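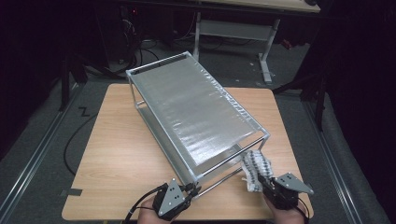
Wiping down a rack with the hand grippers. Quick version, Mirta Bustos has the long one.

1. Cloth in the right gripper, bunched. Left one holds the rack by the lower tube.
2. Top sheet first, long slow strokes. It wrinkles, fine, just dont snag it.
3. Then the tubes. Then the lower shelf, from the open side.
4. Cables behind your wrists before you turn.
5. Stop after 4 racks. Swap with someone.

Why bother: every wipe gets recorded and goes to Godoy, who train the arms for the Dendach line. They want 200 good runs by July. Bad run? Bin it, start agian, no blame.

What changes for us: nights go first. The arms take the plain racks, we keep the bent ones and the final check. Prys Morris is doing the new rota, ask him about hours and not me. Pay stays on the old grade while you're recording, got that in writing from Sterkside.

Sore thumbs, tell Mirta the same shift. Spare cloths in the cupboard by bay 80.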